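Shafiq Kumarasinghe
Monday, November 5, 2018

1. My daughter's birthday party was on Saturday and I want to write down what it cost, because in our parents' group many people are worried about this. It is a short thread.

2. The first quote we received was from Bovano, the play centre near the station. They asked $377 for two hours, and the food was not included. I thanked them and said we would think about it.

3. We did think about it, for one evening. Then I booked the small hall at Handia Park. It has a kitchen and a fenced lawn, and you may bring your own food.

4. In total we paid $210. The hall was the largest part. After this came the fruit, the bread rolls and the cake ingredients. The ribbon says HBD, so it can be used again for her brother in autumn. 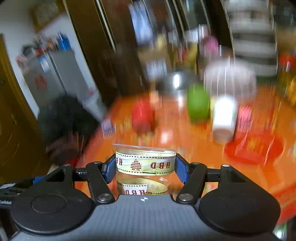 Malsha Jayawardena replied that the hall at Handia is a good price only if you book on a weekday morning by phone, and that she paid $289 for the same hall and food in October when she used the website.

5. Thank you Malsha, I did not know this. I also booked by phone, but only because the website did not accept my postcode.

6. For games we had musical chairs and pass the parcel. My neighbour lent us her speaker. The older cousins wanted to choose the songs, so we gave them two songs each and after that it was my turn.

7. One thing I would change: the invitation should say clearly what time the party finishes. Ours said "from 10" and the last family went home at nearly 3. They are lovely people, but I still had the floor to mop.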